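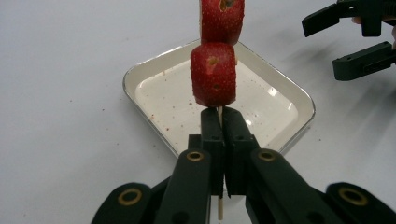 A thin wooden skewer, held upright.

Blog > Local matters > Council budget
2 min read

Redstead has changed its budget figures again. The paper that went up in June says the town will collect less from business rates than it expected in the spring, and the gap is now £282,000. That has to come out of the current year, which is already well under way.

I read the whole thing over two evenings. Most of the difference comes from the Nakpan estate, where two of the larger units are still unlet. The spring forecast had assumed both would be paying by now. I thought that was hopeful at the time and said so on here.

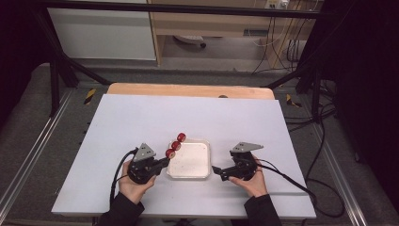 The council has three places it can look. It could put off resurfacing Uneretti Road, cut the evening bus subsidy, or take the money from reserves. The reserves stand at £1,130,000, so it could be done, but they were drawn on last year as well and I don't see them being topped up.

My guess is the road will wait. It was down to cost £452,000 and the contract with Vunosico hasn't been signed — at least, it wasn't when the paper was written. I drive down there most mornings and it is in a poor state near the bridge.

The bus subsidy is smaller, but more people would notice it going. The last 14 from the station is usually half full when I'm on it.

The full paper is on the council website under finance, appendix C.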